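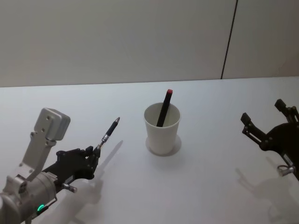

Week 3: Dressing the Past on Screen

Welcome back, everyone. Last time we got happily lost in the question of what makes a film a "period film" at all, and I promised we would get down to clothes this week, so let's do that – hair too, if there's time.

Our main viewing is Uncombe, the country house drama set in 1790. Please watch it once just for pleasure before you take a single note. On the second viewing, turn the sound off for the ball sequence and follow the sleeves. You'll see that the younger sisters wear theirs softer and plainer than their mother does, and the daughter who has been to the city is softer still. The designer, Paweena Chuensuk, dressed every household in the film a few years behind or ahead of its neighbors, depending on money and on who had traveled (real people don't throw out their wardrobes on New Year's Day, after all!).

She had up to 4000 pieces to work with, counting gloves and stockings, and a good many were rented and had been worn in other films. Keep an eye on the brown riding coat. It turns up again in Zastuvitz, which we watched in February, with new buttons and a much sadder owner.

A word about hair. Hair gives a film's own decade away faster than anything else on the screen. Sundqvist makes this argument in the second chapter of the reader, and Kotov disagrees rather grumpily in the third, saying that eyebrows are the real culprit. I go back and forth on it myself, and I'd love to hear where you land.

Terms to know: silhouette, breaking down (aging a new garment so it looks lived in), stock costume, anachronism by choice.

For next time

Read chapters two and three of the reader, and page 13 of the packet, the one with the fabric notes.

Pick one character from Uncombe and write a page on how her clothes change between her first entrance and her last. Drawings are welcome, even bad ones – mine certainly are.

Papers are due June 1, 2025, by email or under my door.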